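5. Failure analysis: slipped fruit and the late stop
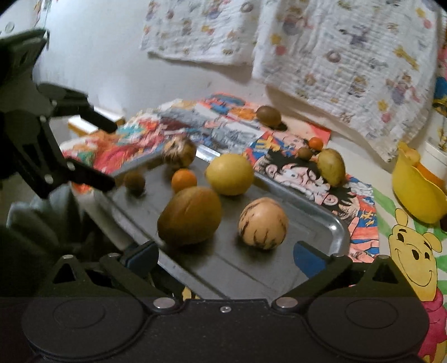

Figure 3. Fruit sorting task, metal tray on the printed table cover. Blue pads are on the hand-held gripper, bottom.

This section covers the fault we hit in the Duvberg fruit runs. It was left out of the first draft for space, and a reader of that draft asked for it, so it is given in full. Task as in Section 4: fruit of mixed size and skin goes between the tray and the table, one piece at a time. Operator demonstrates with the hand-held gripper, policy trained on the demonstrations.

5.1 What happened

Run 14 of the November set. The policy closed on a large oval fruit, lifted, and the fruit rotated in the jaws and dropped back onto the tray. Not unusual by itself. The problem was the next step. The controller still had the grasp flagged as good, carried on to the place pose with nothing held, opened, and went back for a second fruit with the width estimate from the first one. Jaws came in too wide and low. One finger landed on the tray rim and pushed. The tray slid, the force limit did not trip, and the operator hit the stop by hand. Tray was dented on the underside, one finger linkage bent. No injury. The operator's free hand was near the table edge at the time and we count this as a safety event for that reason.

Runs were halted the same day. Log closed 11/29/25.

5.2 Grasp flag

The Idusard controller sets the grasp flag from jaw width and motor current at the moment of closing. It does not look again. If the fruit leaves later the flag stays up until the next open command. We knew this from the block tests and did not think it mattered, blocks do not roll out. Round smooth fruit does. Replaying the logs we found the same stale flag in 5 earlier runs, all of them marked as success by the automatic scorer becuase the arm had reached the place pose and opened. Those labels were wrong and have been corrected in the released set. The success figures in Section 4 use the corrected labels.

Fruit size makes it worse. In Figure 3 the big brown oval fruit and the small orange citrus share one tray, and a width carried over from the first is useless for the second. With blocks of one size a carried-over width does no harm, so the bug was never seen.

5.3 Why the force limit did not trip

Two causes, we think. First, the limit is on vertical force at the wrist. Contact with the rim was mostly sideways, the tray gave way and slid on the table cover, and vertical load stayed under the limit the whole time. Second, the wrist signal is smoothed over a 2000 ms window. This was put in to quiet false stops in an earlier project (Stoica) and was never taken out again. A short hard contact is flattened to almost nothing. In the unsmoothed signal there is a clear peak. In the smoothed one there is a small bump that looks like arm motion.

We can't separate the two from one event. Bench tests with the tray clamped did trip the limit with the long window, but late. With the tray free it did not trip at all. Suggests the sliding is the larger part, but the bench tray was a different one and heavier.

5.4 Vision

We first blamed the camera. Metal tray, bright rim, and a busy table: the comic pages under the tray are full of strong edges and flat color, and the fruit detector is known to be weak on that kind of ground. The saved detections do not support this. The second fruit was found in the right place, with a sensible outline. The detector's own width was fine too, it was simply not used, as the controller prefers the last measured jaw width when the flag is up. So the clutter stays in the task. We did not switch to a plain cover.

One open point. Pieces with motion blur get a lower confidence and are sometimes skipped. Did not play a part in run 14 but shows up elsewhere in the logs, see appendix.

5.5 Changes

Grasp flag is now re-checked during lift, carry and before place. If jaw width drops the flag is cleared and the arm goes back to the start pose. Width is taken from the detector for every approach. The smoothing window is gone from the stop path and kept only for logging. A sideways force limit was added, set from the clamped tray tests. Operators keep both hands behind the marked line while the arm is live, and the stop button was moved to that side.

The 3 fruit sequences that contain a drop were rerun with these changes on the Drulasow arm. Stale flag did not come back. The sideways limit tripped once on a real rim contact and once with no contact we could find in the video or teh force log. That second stop is not explained yet.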